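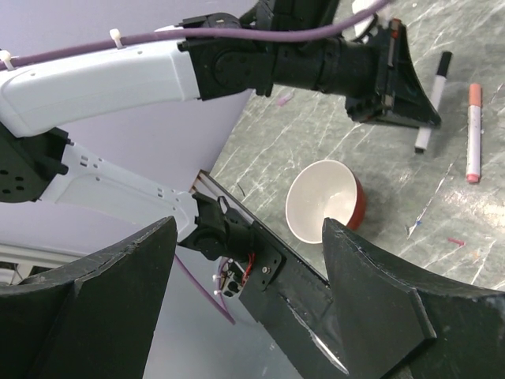
Where the markers live now

Jul 30, 2026 - 2 min read

In our apartment there was always a question in the evening: where is the black marker? I use it for labels on the freezer boxes and my daughter uses it for everything else. For a long time we kept all pens in a drawer, together with batteries, keys and the paper from the pharmacy. A drawer is good for hiding things but it is not so good for finding them.

My friend Orysia Karpenko told me to try a bowl. She has one near her door and she puts inside only what she needs every day. So I took the small round one, reddish-orange outside and cream-white inside, which I bought in September for olives. We ate olives from it maybe one time.

First I had to sort the markers. I made a line on an old envelope with each one, and if the line was pale I tried again after 16 hours with the cap closed and the tip down. Some of them came back a little, most did not. I threw away up to 24, I am ashamed to say.

The black one stays, of course. The one with the salmon-orange cap stays also, I use it for dates on the calendar.

One mistake I made - the bowl is low and a long marker does not stand in it, it lies across and then it rolls on the table. My husband says I need a cup. Maybe he is right, but I like the color of the bowl very much, so for now the markers lie next to it and the bowl is for erasers and clips. I still have to find the clips.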